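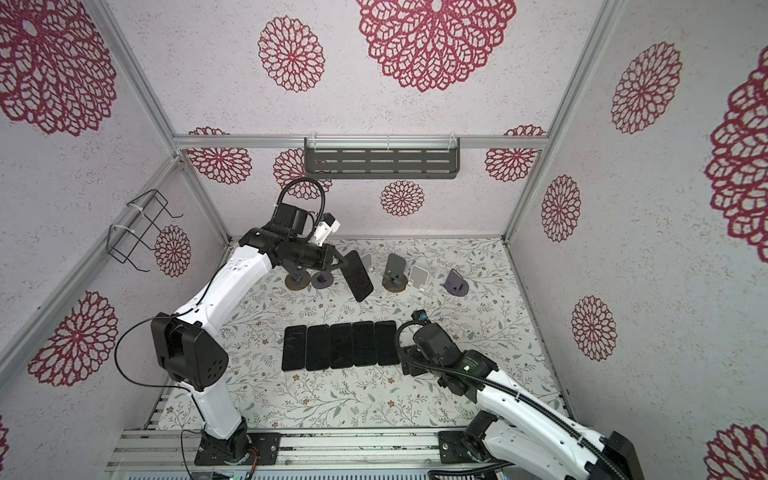 Skarura lining set 742
Floor mat and printed wall panels for enclosed worktops
Supplied by Trummer
Page last revised Mar 16, 2022

Overview

The Skarura lining set covers the floor and inner walls of an open-topped enclosure used for sorting, laying out or inspecting small goods. It consists of a patterned floor mat and a set of printed wall panels. Both parts are cut to order and fitted by the customer. The mat and panels can be bought together or separately, and either can be replaced without disturbing the other.

The set is intended for enclosures with a white interior and an aluminium rail surround. It can be used in other enclosures provided that the dimensions given further down are met. It is a surface covering and adds no strength to the structure it is fitted to.

Pattern

The floor mat is pale, with the Vikden print: thin grey-green vines, small leaves and tiny brown blossoms. The vines are deliberately fine. A heavy print makes it harder to see the outline of an object laid on top, and customers who handle items with a plain, straight edge have generally preferred the lighter design. Black smartphones laid face up in a row read clearly against it, including where one sits slightly higher than its neighbour.

The wall panels carry the Dikcombe print, a crimson mandala flower with a lace-like outline on a speckled off-white ground. Each flower is printed as a separate motif with ground left around it. Panels are cut so that the motifs are distributed along the walls, but the spacing is not adjusted for individual enclosures. If a motif has to fall at a given point, mark the point on the drawing sent with the order.

Mat and panel prints may be exchanged. A set with the Vikden print on the walls and the Dikcombe print on the floor is made to the same dimensions and costs the same. Both prints may also be ordered throughout. Plain versions are not stocked.

Dimensions and weights

Mat, standard width: 742 mm
Mat, standard depth: 742 mm
Mat thickness: 2 mm
Panel height, standard: 313 mm
Panel weight, standard length: 241 g
Panel length: cut to match the mat edge

Dimensions are stated for the finished part after trimming. The mat may be cut smaller by the customer with a sharp blade and a steel rule. Panels should be cut from the printed face, with the blade held upright, so that any burr is left at the rear.

Non-standard sizes are made from a drawing. The drawing should show the clear inside dimensions of the enclosure at floor level and again at the top of the wall. Do not allow for a fitting gap on the drawing. The gap is taken off here before cutting, and a drawing that already includes one results in a mat that is visibly short.

Surface properties

The mat has a low-sheen face. Glossy goods such as phone screens still pick up faint reflections from the surroundings, and the lining does not alter this. Reflections on a screen depend mainly on the position of the lights and the height of the walls. Where they are a nuisance, move the lamps before changing the lining.

The face is even enough for flat goods to lie level on it. Phones with a raised camera surround will rest on that surround when placed face up and may rock slightly. This is a property of the phone. Placing such phones on stands avoids it.

The mat gives moderate grip. A phone set down flat stays where it is put, and can be slid to close up a row without being lifted. Items with rubber feet grip more strongly and should be lifted. No grip value is quoted, as the result varies with the finish of the item and with how recently the mat was cleaned.

The wall panels are not intended to be touched in normal use. They tolerate occasional contact but the print will dull if goods are leaned against the same spot repeatedly.

Laying out phones and similar goods

The mat has no printed grid. Rows are set by eye or with a removable strip. The following arrangement suits most flat, rectangular goods of similar size:

Place the first item at the left end of the row, face up, with its long side pointing away from the person laying out. Add the next item edge to edge. Continue to the right. Check the alignment of the lower edges when the row is finished, and correct from the left. Small offsets accumulate, and a row that has been built quickly tends to climb or fall along its length.

Stands should be kept clear of the row so that an item can be carried from one to the other without passing low over the rest. When items are to be moved to stands one at a time, begin at the end nearest the stands. The remaining row then stays intact and needs no closing up.

Goods with dark backs should be turned over one at a time if both faces are to be inspected. A row of dark backs is harder to tell apart than a row of screens, and a textured back may hold grit that marks the neighbouring item. Wipe the back before the item goes into the row.

Fitting the floor mat

Remove everything loose from the floor of the enclosure. Vacuum it, then wipe with a damp cloth and leave to dry. Grit under the mat shows through as a raised spot within a few days and cannot be pressed out.

Unroll the mat with the print facing up and leave it flat overnight. It arrives rolled with the print outward, so the edges curl down and settle without weights. Do not reverse-roll it to speed this up – the print layer can crease.

Lay the mat in from the rear edge and lower it towards the front. Where equipment is bolted down near the edge, cut the mat to pass around the mounting plate. Do not trap it underneath. A trapped mat pulls when the plate is tightened, and the resulting ripple runs across the floor to the opposite side. Leave a small clearance on all sides of the plate and round the inner corners of the cut to prevent tearing.

No adhesive is needed for the standard size. For larger mats, fix the rear edge only with removable tape.

Fitting the wall panels

Panels are fitted after the mat. Stand each panel on the mat edge so that it covers the gap between mat and wall, then press it back from the centre outwards. The adhesive strips at the rear can be repositioned during the first hour. After that they should be treated as permanent.

Begin with the rear wall and finish at the sides. Butt the corners. Do not overlap them, as the speckled ground makes an overlap obvious even when the motifs are well clear of the join.

The upper edge should finish below the aluminium rail. Panels wedged under a rail bow outwards in warm rooms. If the wall is shorter than the standard panel height, trim from the lower edge, where the cut is hidden by the mat line when viewed from above.

Cables should be kept off the panels. A cable that rubs on the print leaves a grey line. It can be removed with a soft eraser if dealt with early.

Cleaning

Mat: lukewarm water with a drop of washing-up liquid, applied with a wrung-out cloth. Wipe along the vines first, then across. Dry with a second cloth. Do not soak.

Panels: dry microfibre cloth. For marks, a barely damp cloth and light pressure. The crimson is less tolerant of solvents than the other colours, and screen-cleaning spray should never be applied inside the enclosure. Spray on to a cloth held outside it.

Neither part may be ironed, steamed or put through a washing machine.

Stains from ink and adhesive residue are usually permanent. A stained mat can often be turned through a quarter so that the mark lies under equipment or outside the working area, provided it was supplied square and has no cut-outs.

Colour and repeat orders

Print colour varies slightly between batches. The difference is small on the floor mat and more noticeable in the crimson of the wall panels. When ordering a single replacement panel, quote the batch code from the rear label. If the batch is finished, the nearest match is offered and a sample strip is sent before cutting.

The Vikden print was revised in October. The blossoms on the earlier version are fractionally larger and the vines a little greener. Both versions are accepted for repeat orders until the old stock is used up.

Notes from use

Sointu Halonen, who carried out the layout trials, recommends keeping an offcut of the mat in a drawer for testing cleaning products. Her trials used rows of black phones of near-identical size, placed by hand and moved to stands. Lifting the mat for cleaning was found to be unnecessary more than once a month.

Kilian Marti reports that the standard panel height is sufficient where the enclosure is viewed from above or from a high side position. For a low viewpoint, taller panels are advisable.

Ordering

State the part (mat, panels or set), print for each surface, and standard or drawn size. Attach the drawing where applicable. Cut-outs in the mat can be made before dispatch if their position is measured from the rear left corner.

Made-to-measure parts are not returnable unless the fault lies with the cutting. Standard parts may be returned unfitted with the backing film in place.

Drawings and size enquiries: Emil Rüegg
Batch matching and samples: Wendelin Kaufmann
Accounts and delivery: Konrad Steiner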